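Atelstead Community Help
Office software and documents

Page numbers restart after section breaks in a long report

Posted by Kiyoshi Murakami

I should be grateful for advice on a word processing matter. I prepare the annual report for the Siriwardena reading room, and the document has reached 300 pages, including two appendices and a number of wide tables that have to be set on landscape pages. Each landscape page sits in a section of its own, as the previous editor of the report recommended.

The difficulty concerns the page numbers. The front matter should carry small Roman numerals and the body should begin at 1 and run through to the end. In practice, the numbering returns to 1 after nearly every landscape table. I have corrected this by hand on several occasions, but the fault comes back whenever a colleague moves a table or pastes in a chapter from an older report.

The table of contents is affected as well. It lists three different chapters as beginning on page 1, and the index cannot be relied upon at all. When the file is exported to PDF, the page box in the reader shows one figure and the foot of the page shows another.

I use Climent Writer on an office computer. The file is stored in the program's own format, although two of the contributors send their chapters in the older .doc format. The report has to be with the printer in December, and I would prefer to repair the present file if that can be done safely. Starting again in a fresh document would be possible but most unwelcome.

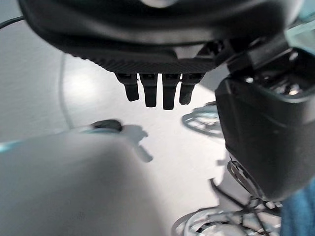
I should add that the footers are not all alike. The body footer gives the report title on the left and the page number on the right. On the landscape pages the number has been placed in the centre, and I do not know whether this was intended. Any guidance on making these uniform would also be appreciated.

Reply from Bevan McAlister

The behaviour described is caused by a setting stored separately in each section. A section break carries its own numbering instruction, which may be either "Continue from previous section" or "Start at" followed by a figure. When a chapter is pasted from another document, its section breaks are pasted with it, and so are their instructions. Chapters that were once documents in their own right will very often contain "Start at 1".

The existing file can be repaired. Please save a copy under a new name before making any changes, and work only on the copy.

First, display the hidden marks. In the View menu, choose Formatting Marks. Section breaks will then appear as a double dotted line with the type of break written in the middle. Go through the document from the beginning and remove any break that serves no purpose. Two breaks together with nothing between them are usually left over from a table that has been moved. Take care when deleting, as the text before a deleted break takes on the page settings of the section that follows it. If a portrait chapter suddenly turns landscape, undo the deletion and look at the break again.

Secondly, set the numbering. Place the cursor in the first section of the front matter, open Insert, Page Number, Format, and select the small Roman style with "Start at i". Move to the first section of the body and select ordinary figures with "Start at 1". In every later section, select ordinary figures with "Continue from previous section". The number style must be checked in each section as well as the starting value, for a section may continue the count correctly and still display it in the wrong style.

There is a panel that makes this less laborious. Under Layout, choose Sections, and the program will list every section in the document with its orientation, its number style and its starting value. Several rows may be selected together and altered in one step. Select everything after the first body section, apply "Continue", and the greater part of the work is done.

Thirdly, deal with the footers. Each footer has a box marked "Same as previous". Where this is ticked, the section borrows its footer from the one before. A centred number on the landscape pages suggests that the box was cleared there at some stage. It may have been deliberate: a tab stop set for a portrait page will not reach the right margin of a landscape page, and the number then appears to float somewhere in the middle. The better method is an alignment tab, found under Insert, Alignment Tab, Right, Relative to Margin. It adjusts to the width of the page, so that the same footer can serve both orientations. Once it is in place in the first body footer, tick "Same as previous" throughout the rest of the body. Leave the box clear at the join between front matter and body if the two footers are to differ.

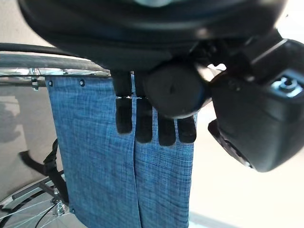

Finally, update the contents and the index. Select the whole document, press F9, and choose "Update entire table" when asked. Updating the page numbers only will leave any old headings in place. It is sensible to do this twice – a contents list that grows by a page will move everything after it.

As to the PDF, many readers show the physical position of the page in the file unless page labels have been written into it. In the export window, open Options and tick "Include page labels". The page box should then agree with the printed number, Roman numerals included.

For chapters received in the older .doc format, I would advise against pasting them directly. Use Paste Special and choose "Text with styles, without section breaks". The landscape tables will need to be placed again by hand, but the numbering will not be disturbed.

Reply from Sernelari

We had this at our office and never got to the bottom of it. We split the report into separate files, one for each chapter, and typed the starting page number into each by hand. It worked. The drawback is that a change to an early chapter means altering all the others, and the contents page has to be typed out.

If your document is over 200 pages you might also look at the master document feature, though I understand that it is not well regarded. A colleague lost a 700 page manual with it. Keep copies.

Further note from Kiyoshi Murakami

I am obliged to both correspondents. The Sections panel listed far more sections than I had expected, and a good many of them were set to "Start at 1" as Mr McAlister suggested. After applying "Continue" to the body, the numbers run correctly to the end of the second appendix. The alignment tab has also put the footers right on the landscape pages.

One point remains. The index still shows two entries against Roman numerals which belong to the body of the report. I have updated it twice with F9.

Reply from Bevan McAlister

Please check whether those two index marks were placed within the front matter by mistake, for instance in the preface, where the same terms may occur. With formatting marks displayed, search for the term and look for the index field in braces beside it. Deleting the stray field and updating the index once more should remove the entry.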